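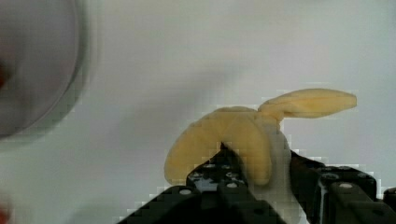 October 5, 2024
Wildale bench notes, dough shrinkage trial, batch 7

Picking up from the last entry. The question is still why sheets from the Ogilvie flour pull back after cutting and sheets from the Pania flour mostly stay put. Same water, same salt, same yeast, same mixer speed. Only the flour and the rest time change in this batch.

Total dough weight 1,746 g before dividing. Split into two equal pieces by scale, one for short rest and one for long rest, both Ogilvie. Pania control was made up separately and kept under film at the far end of the bench.

Short rest piece: tight from the start. Fought the roller on the first pass and sprang back on the second. Cut with the square cutter straight after sheeting. Squares went visibly rectangular before they reached the tray, short side along the rolling direction. Same as batch 5.

Long rest piece: 50 minutes under film after dividing, no other change. Much easier to sheet. Squares held their shape on the tray, with slight rounding at the corners. I would call it acceptable for folded rolls and not acceptable for anything that has to fit a tin.

Pania control: no trouble. Slightly sticky on the second pass, needed bench flour, which I weighed this time and entered on the sheet.

Things that went wrong
The film on the long rest piece had lifted along one side and a skin had formed there. Trimmed it off before sheeting. Trimmings not weighed, so the yield figure for that piece is no good – ignore it on the sheet. Everything else in that column stands.

The probe read low again in the first check against ice water. Swapped to the spare. Dough temperatures before the swap are marked with a P in the margin and should be treated as doubtful. The old probe is in the drawer with tape around the handle. Please leave it there until it has been checked properly.

Notes on method
Turning the sheet a quarter turn between passes evened out the shrinkage on the short rest piece but did not reduce it. The squares came out smaller and still square. If the cutter is oversized to match, that may be all Fostatano needs, and it would save them changing their schedule. Worth putting to them before we spend more time on rest.

I have not separated rest before sheeting from rest after sheeting. All the time in this batch was before. A few minutes on the bench between the last pass and the cutter could do as much as the long rest does now, and it takes up less space.

Next
Repeat with the rest moved to after sheeting. Quarter turn on all passes. Keep the cutter the same.
Order more Ogilvie, same lot if they still have it. The open bag will cover one more batch.
Measure squares on the tray and again after proof, both directions, with the steel rule.
Draft the note to Fostatano once those numbers are in.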